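Sillano Opens Toy Library Branch in Former Halás Shoe Store

FOR IMMEDIATE RELEASE

Sillano, the nonprofit toy lending service, will open its second branch in December in the former Halás shoe store on Tarero Street. The branch will lend toys, puzzles and play sets to families with children under seven, using the same card system as the first location.

The collection at opening will hold 2,019 items. Members may borrow up to four items at a time and keep them for 30 days. A household card costs $30 a year. The fee is waived for foster families and for anyone who already receives help with child care costs. Home day care providers can apply for a separate card with a higher limit.

Small animal figures and pretend food are among the most requested items at the first branch, and the new location will stock more of both.
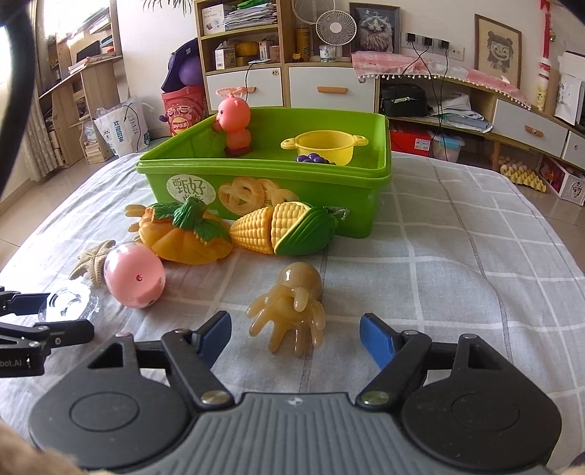

Tahsin Mondal said the loan period was the main reason the family signed up, as two weeks had never been long enough at other libraries and a month gives a child time to get tired of something before it goes back. The family plans to move its card to Tarero Street, a shorter walk from home.

The waiting list for the new branch stands at 379 households. Cards for those households will be mailed in the order the applications came in. New applications will be accepted at the front desk from opening day.

Returned toys are washed, checked for damage and put back on the shelf within two days. Items with missing parts are held until the parts turn up or are replaced. Members are not charged for ordinary wear. Lost items are billed at half the purchase price.

"Parents ask us first about cleaning and second about parking," said Štefánia Gajdoš, director of Sillano. "We have a proper wash room at this address, and the lot behind the building is free after 3 p.m."
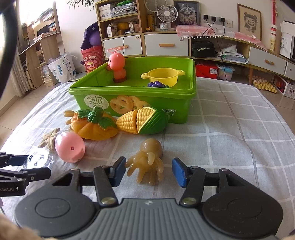 Soft octopus toy with other animal toys and play food.

Shelving and floor work at the branch was paid for by a grant from the Vutus Fund, which also covers the rent for the first year. Sillano will accept donated toys in good condition, with a limit of one box per household. Stuffed animals and battery-powered toys cannot be accepted.

Branch hours will be 10 a.m. to 6 p.m. The first 100 members to check out an item will receive a canvas tote bag.

Media contact: Sillano front office, Tarero Street branch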